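Break table and floor check, Kirnis packing room
Wednesday, July 19, 2023
Checked by: Edivaldo Brito

1. Aisle to the back door clear: OK. Nice and wide this time!

2. Appliance on the table clear of cloth: NO. There's a crumpled white cloth right next to it. Please move it, I've asked before.

3. Drinks upright: NO (see the strawberry bottle).

4. Trash in the basket: PARTLY. Good start, but there's paper on the floor too.
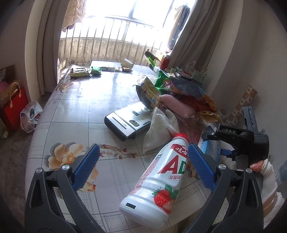
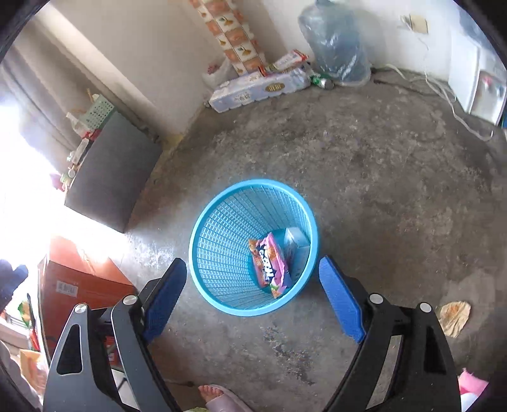 Items 3 and 4: bottle on its side on the table; blue basket on the concrete floor.

5. Floor clean: NO. Dark stains by the basket, so I'm putting it down for a scrub.

6. Footwear: closed shoes please, folks, slippers don't count.

Score 40 out of 100. Odair Brandão has the recheck in August (bring the long mop!).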